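Traster Community > Hand-Held Grippers > Faults and Safety

Reading time: 2 min

April, posted by Uibo

Right gripper loses grip force partway through a lift

I have a pair of hand-held grippers from the Traster kit, used for recording two-handed work on small plastic organizers. The task is to pick the closed box up by its short ends, hold it level, set it down, then open the lid. The fault is in the lift. After 5 or 6 cycles the right jaw relaxes for a moment and that end of the box drops. The log shows error 246 on the right side only. It clears itself before I can read the motor current.
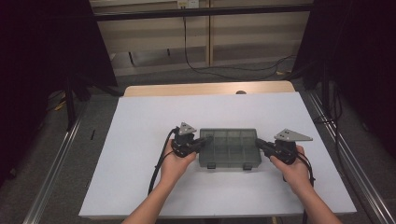

Two-handed lift, one gripper at each short end.

I have swapped the cables left for right and the error stayed with the right gripper. Firmware is the same on both. The supply holds its voltage through the drop. Last time the box landed on a corner and I would like to stop that before a lid cracks. Is 246 a motor fault or a sensor fault?

Skastley

246 is neither. On this controller it is a position disagreement: the encoder and the commanded width differ by more than the limit for 4 consecutive samples, and the driver cuts torque until they agree again. Your cable swap already rules out the cable.

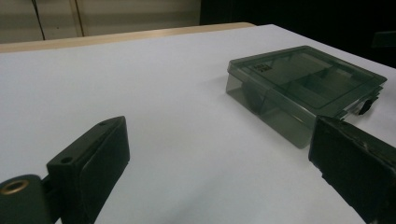 Slip between the finger and its carriage is the usual cause. The motor holds position, the finger creeps outward under load, and the controller sees a width it did not ask for. Power down first, then check the fasteners where the finger meets the carriage. Look at the threaded inserts too, such as the brass one in the base of the left finger; on printed parts they can turn in the plastic while the screw still feels tight. Mark the insert and the plastic with a paint pen, run ten lifts, and see whether the marks still line up. If they have moved, replace the finger. Glue holds for a day or so.

Do not raise the error limit to make the message go away. The torque cut also protects your fingertips if they get between the pads.

Jaltdale

had the same thing, reinstalled the software and it stopped. might be worth trying

Kaja Ots

Reinstalling resets the zero position, so it can hide a slipped finger for a while. Check the hardware first, then re-zero with the jaws fully closed and nothing between them. I would also split the recording in two until the fault is found, with the lift in one run and the lid in another. The lid needs far less force and can be done with the box on the table.
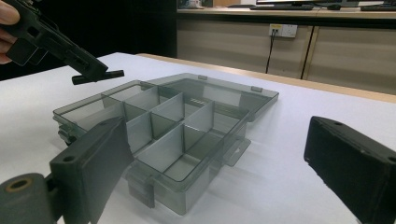 Uibo wrote back that the paint marks had moved after the third lift, on the lower insert of the right finger. A new finger is fitted and re-zeroed. No 246 so far, but the lift runs are being kept short until the second insert has been checked as well.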